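Notebook - Flirkport workshop, bench 2
April 17, 2021
Desktop tower strip and recommission, unit 141

Carried over from the last page: unit 141 is one of the batch going to Sketotberg in May. Complaint on the tag reads "shuts off when busy". No further detail. Case closed up, cover screwed down with one non-original screw, cross-head, slightly too coarse for the thread. Thread in the rear lip still takes the correct screw, so no repair needed there.

Starting state

Powered up once before opening, on the bench supply lead, monitor and keyboard from the shelf. Reached the setup screen without complaint. Left it idling there and noted the processor fan going from quiet to full speed inside ten minutes with nothing to do. Hardware page in setup gave a processor temperature well above what the others in this batch show at idle. Shut down, pulled the mains lead, held the front button in to drain what was left.

Working assumption at that point: dried-out thermal compound or a heatsink not seated. Second possibility, dust. Third, the power supply sagging under load, which would also fit the tag. Took them in that order.

Opening up

Side panel off, unit laid flat on the slatted platform. The rails are good for this, as grit falls through the gaps and doesn't grind into the paint of the case. They do swallow screws. Use the magnetic dish, and put the dish on the table, not on the rails.

Dust moderate. Worst of it was a mat across the front intake, one piece, came away with tweezers. Power supply grille less bad. Vacuumed the loose material with the soft brush, then short bursts of air with the fan blades held still. Wenche asks that the air work is done by the door from now on, with the extraction running. Fair enough, the bench behind me needed wiping afterwards.

Processor cooler off next. Four captive screws, undone a turn at a time on the diagonal. Let go without any pull at all, which already says something about the compound. What was left of it was grey, dry and cracked at the corners, with a bare crescent at one side where there had been no contact. Two of the screws had been sitting perhaps a full turn short of their stops. So both halves of the first assumption look right.

Cleaned the cooler base and the processor lid with alcohol and lint-free wipes until the wipes came away white. Did not lift the processor out at this stage.

Layout notes, for whoever does the next one of this type

Writing these down because I had to work them out again after a gap of a few months.

Lie the case so that the power supply is nearest you. The rear ports are then on the left and the drive cage on the right, and most of the wiring is on the cage side. Anything dropped from the cage side tends to end up under the wiring.

The socket retention bracket is bare metal and will mark the board if the lever is allowed to spring. Keep a thumb on it.

There is a second, smaller silver heatsink lower down on the board, beside the DELL lettering. Leave it alone unless it is visibly loose. It shares nothing with the processor cooler and taking it off only makes a second job.

The expansion card is in the way of nothing here and can stay plugged in for the compound work. If it has to come out, deal with the slot catch first. On an earlier unit I pulled against the catch and cracked it.
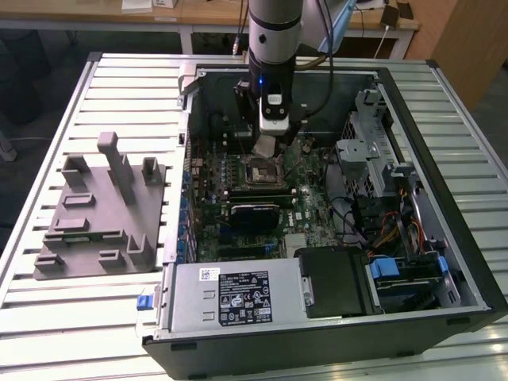
Power supply

Blue release latch at the end of the supply. Press and slide, no tools once the rear screws are out. Connectors off first: main board connector, processor power, drive power. The main one was stiff and needed rocking lengthways. Do not pull on the wires, the crimps on this age of harness are not to be trusted.

Tested the supply on its own with the load box. Results:

No load - all rails in tolerance.
Half load - all rails in tolerance.
Full load, 20 minutes - 12 V rail drifted down slightly and then held. Still in tolerance at the end.
Fan - runs, slight tick at low speed, gone at high speed.

No shutdown seen under any of these. I am not replacing it. The tick is worth listening for again before the unit leaves, and I have put a pencil mark on the inside of the cover to say it was tested.

Looked at the capacitors on the board while there was room to get a lamp in. Rows of small ones, no domed tops, no staining round the bases. Checked with the loupe at two angles. Happy with them.

Compound

Used the Pokon paste, the grey one in the short syringe. First time with it on this type. It is stiffer than what we had before and does not spread well cold, so the syringe went on top of the radiator for a bit. Small dot in the middle, no spreading by card. Cooler down square, screws started by hand all round, then tightened on the diagonal to the stops.

Lifted it again once to check the print. Coverage good, thin film to all edges, slightly heavy at one corner. Cleaned off, repeated with a smaller dot, and did not lift it the second time. That is the last of one syringe. There is one more in the drawer and the rest of the batch will need at least that. Order more before starting the next unit.

Reassembly

Power supply slid in until the latch clicked, then rear screws. Processor power before main power, as the shorter lead is awkward once the thick bundle is in place. Tucked the drive leads along the cage and tied them with one of the reusable straps, clear of the cooler fan. The old tie had been cut by someone before us and never replaced, and I suspect the leads had been resting near the fan.

Drive carrier: squeeze the two blue tabs together and it comes straight out. One of the tabs has gone a little white at the bend on this unit. Not broken. Squeeze gently.

Correct screw fitted in the cover. The coarse one is in the scrap dish.

Test after reassembly

Idle at the setup screen, same as before, ten minutes: fan stayed at its low speed throughout. Processor temperature now in line with the others of the batch.

Load test with the Kong burn-in disc, all cores at 100 per cent:

First run stopped at once with a keyboard error. Keyboard plug was half in. My fault.
Second run, one hour, completed. Fan rose early on and levelled off. No shutdown, no errors logged.
Third run, one hour, cover on and the case stood upright as it will be in use. Completed. Temperature a few degrees higher than with the cover off, which is expected.

Memory test running as I write this. First pass clean.

I would call the fault found, with the reservation that the tag gives so little to go on. A badly seated cooler with dry compound is enough to explain a shutdown under load, and the supply passed on its own. I have not managed to provoke the original fault in its original state, as I only idled it before opening. Should have run the load test first and got a proper before figure. Do this on the next one: load test before the cover comes off, note the time to shutdown if it goes.

Consumables used

Pokon paste, remainder of one syringe
Lint-free wipes, part pack
Alcohol, small amount, bottle now under a third
Reusable strap, one
Cover screw, one, from the sorted tray

Tools to sort out

The long cross-head driver has a rounded tip and slipped twice on the cooler screws. Put aside, label on it. Use the short one with the extension.
Load box lead has a loose boot at the plug end. Works, needs shrink sleeving.
Soft brush for the vacuum is shedding bristles. Found two in the case during reassembly.

Open points

Finish the memory test, minimum four passes.
Replace the board battery. Clock held overnight but the cell reads low. Same type for all of the batch, so buy them together.
Listen for the fan tick again with the cover on.
Ask Wenche whether Sketotberg want the optical drives left in. Their list does not say, and if they come out we need blanking plates.
Write the unit number on the rear panel as well as on the tag. The tags come off in the van.

Later, same day

Memory test through its fourth pass, clean. Fan tick still there for a few seconds at switch-on, then inaudible. Leaving it.

Wenche Dahlgren has seen the notes and agrees with leaving the supply in. She says the optical drives stay. Battery outstanding, otherwise 141 can go on the finished shelf.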